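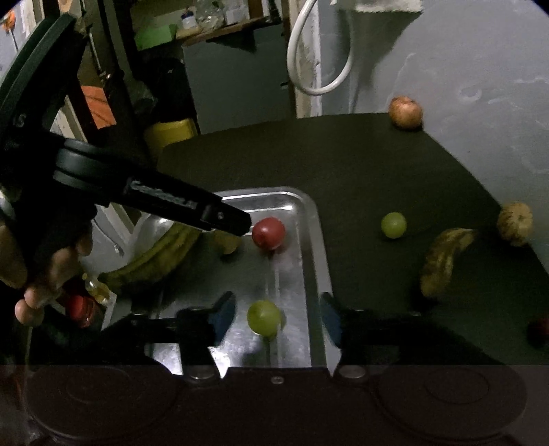 Brinumdale students collect fruit-handling data, with modest claims

The robotics club at Brinumdale College has begun its Ekisex project, in which students pick up and sort fruit with hand-held grippers so that a robot arm can later be trained on the recordings. The club has set itself a target of 3000 recordings by February. It has 200.

Club tutor Mirta Benítez urged caution. "We said in 2018 that our first arm would be packing lunches within a year, and it never packed one," she said. "Grapes are small and they roll. I would like to see 30 clean picks in a row by the robot before anyone here uses the word 'breakthrough'."

Sponsor Durán has described the work as a step towards automated kitchens. The college makes no such claim. No robot has yet been tested on the data.

Results, good or bad, will be posted on the club's Nudia page.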